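The Case for the Untidy Worktop

It has become usual, when a learning system for household robots disappoints, to ask for a larger one. The request is seldom refused. I wish to argue in this column that the money would be better spent on the examples from which the system learns, and in particular on examples gathered in conditions that resemble a home.

Those who have read the project reports from Bomitz and Wickramasinghe will know the pattern. An operator guides an arm through a household task, the movements and the camera views are stored together, and the task is done again. When enough of these recordings exist, a system is trained to produce similar movements by itself. The Clallonus collection, on which I had the privilege of advising, holds 3664 such recordings. Of these, 2624 were accepted for training. The remainder were set aside, and I shall return to them.

The first question for any such collection is what ought to be on the counter. There is a strong institutional preference for clearing it. A bare surface is easy to reset, easy to light and easy to describe in a methods section. It is also a surface that hardly any family possesses. People keep the toaster where the socket is, they leave the spoon in the pot, and the chopping board stays out because it will be needed again before supper.

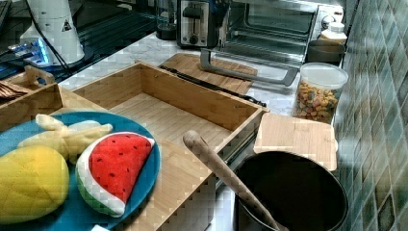

A bamboo box and a plate of plush fruit share the counter with a toaster, a cutting board and a canister of cereal.

A system that has only met a clear surface has learned very little about reaching past things. It has not had to decide whether a handle lying across a box matters to the task, or whether a wooden spoon may be brushed against without harm. These are small judgements, and we make them all day without noticing. They must nevertheless appear in the examples if we expect them to appear in the behaviour.

I accept that clutter has its costs. Sessions run longer. The operator tires sooner, and two people resetting the same counter will seldom put it back in quite the same way. Ciarán Mac an tSaoi has argued in committee that this last point is a defect and that each object should be returned to a marked position. I take the opposite view. Small differences between one reset and the next are among the most useful things a collection can contain, provided they are written down. A system trained on marked positions may simply learn the marks.

The choice of objects deserves the same care. Toy food is often criticised as a poor substitute for the real article, and the criticism has some force, for a cloth melon does not bruise. Yet toy food keeps its shape from morning to evening, and it allows a September session to be compared with one held in spring. I would use it for the early stages of a collection and bring in real produce later, with separate labels, so that the two are never confused.

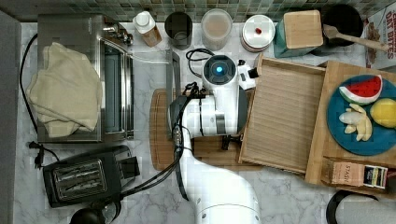
The arm over the cutting board, with toy food on a blue plate to its right.

There remains the matter of the recordings that were set aside. In most programmes a failed attempt is deleted on the day it is made. The Skanier guidelines, which are otherwise sound, recommend precisely this. I consider it wasteful. An operator who closes the gripper too early, opens it, moves a little and tries again has shown the system something it will certainly need. What should be removed is the recording in which the cameras fell out of step, or in which the operator's intention cannot be made out. Of the Clallonus recordings that were not accepted, a good many were honest attempts with a recovery in the middle, and I regret that they were not kept under a label of their own.

Operators, too, ought to be better served than they are. Guiding an arm for an afternoon is skilled work, and fatigue shows in the movements. We found that a change of operator after 3 hours did more for quality than any later filtering. Funding bodies should expect to see rest periods, training time and proper pay in the budget of any collection they support - and should query a budget in which they are absent.

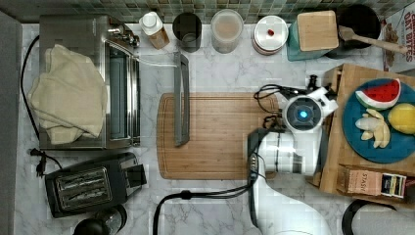
Mac an tSaoi, shown this essay before publication, replied that written notes on every reset are a fine ambition until somebody has to write them, and that marked positions at least tell you when an object has gone astray. He would keep the failed attempts, he added, but only if one person were made answerable for the labels.

On the labels I am content to agree with him. As to the marks, I would ask that they be tried against unmarked resets in the same kitchen, with the same operators, before any programme adopts them as a rule.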